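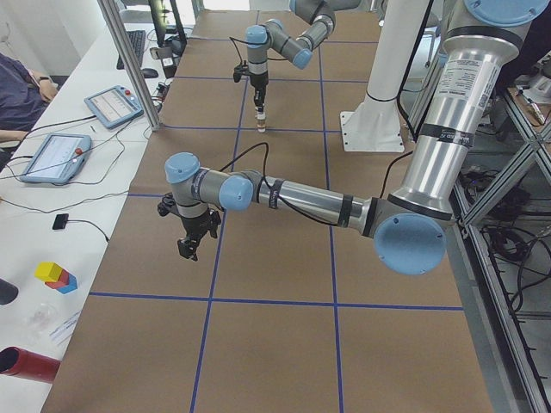 Skeltmont's night bus is back, and it goes all the way to Bakwood

2023-05-06

The last bus out of Skeltmont has left at 9 in the evening for as long as most riders can remember. Starting this month it doesn't have to be the last one anymore. Route 19 now runs until just after midnight, six nights a week, and for the first time it keeps going past the old turnaround at Chávez Street and up the hill to Bakwood.

If you live in Bakwood you already know what a big deal this is! The walk up from Chávez Street has no sidewalk for much of the way, and a cab from downtown can cost more than dinner did. Plenty of people up there simply stopped going out in the evening, or drove and spent half the night looking for a place to park.

The push for later service began with a petition that was passed around the evening classes at the Nusen adult school, where students were leaving before the end of the lesson to catch their ride home. It picked up 700 signatures over the winter. A good many came from kitchen and hospital workers whose shifts end at 10 or 11, and several of them spoke at the March meeting where the extra hours were approved.

"I signed it at the bakery, and then I signed it again at the barber's before I remembered," said Lorenz Kuster, who teaches bookkeeping at Nusen two nights a week and lives near the top of the hill. "They made me cross one out. I would have signed it at the gas station too."

Kuster rode the first late bus on opening night and said it was standing room only by the library stop. People clapped when the driver went straight through at Chávez Street, and a couple from the second row had brought a lemon cake, which was gone before the bus reached the water tower.

The fare is $2, the same as in the daytime, and transfers from the cross-town lines are good until the end of service. Monthly passes work too, with nothing extra to pay. Buses leave the downtown terminal every 40 minutes after 9, and the ride to the top of Bakwood takes a little under half an hour when the lights are kind.

There are four new stops on the hill: Mill Lane, the water tower, Bakwood School and the upper park gate. The one at Mill Lane is only a pole and a sign for now. A shelter and a bench are on order, and the street light there is due to be fixed by the end of May. Riders waiting after dark are asked to stand close to the sign and wave, as the drivers are still getting used to the curve.

Some businesses are already changing their plans. The movie house on Front Street has added a late show, and the noodle place next door is keeping its kitchen open an extra hour - very good news for anyone who has ever come out of a long film hungry and found every door locked.

The late runs are funded through next spring, and passenger numbers will be looked at in the fall. So ride it! Printed timetables are at the terminal, the library and the front desk at Nusen. The ones with the green cover are the old edition and should be thrown out.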